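April, evening

Sorted small parts most of the day. The order from Nernance came in before lunch, 300 pieces in one bag with nothing separated, so I started by tipping it out in batches and putting like with like. I had 276 done by four and left the rest in the bag.

The gears are easy. The nuts take longer, as two of the sizes are close and I kept picking up the wrong one. I ended up holding each against a nut I was already sure of - slow, but I stopped making mistakes.

Wiped down the mat in the morning. The Grendon cleaner leaves a film if I use too much, so I went over it a second time with plain water. Ate lunch late, the rest of the soup and some bread. My neck is stiff from bending over. I should raise the chair tomorrow.

Set out a few pieces on the mat, three nuts in a row along the top and two gears nearer the front, with the white dish beside them.

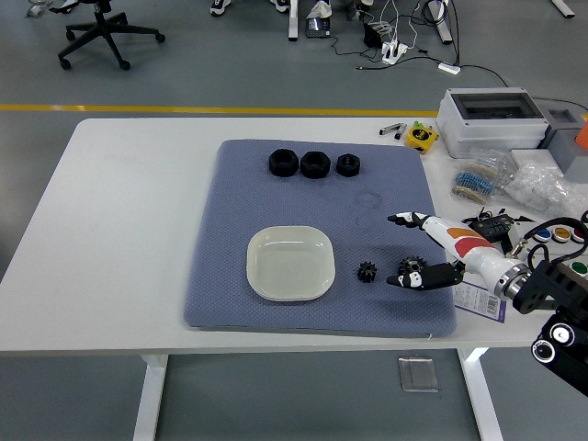
Do the nuts and the gears go in the same dish? They can while I'm sorting, but they get stored apart.

Need to order more bags, the small ones with the write-on strip. Osa had them for less last time but the delivery was slow. Also need a new marker. It rained on the walk home and my shoes are drying by the door. Early start tomorrow, so bed by ten.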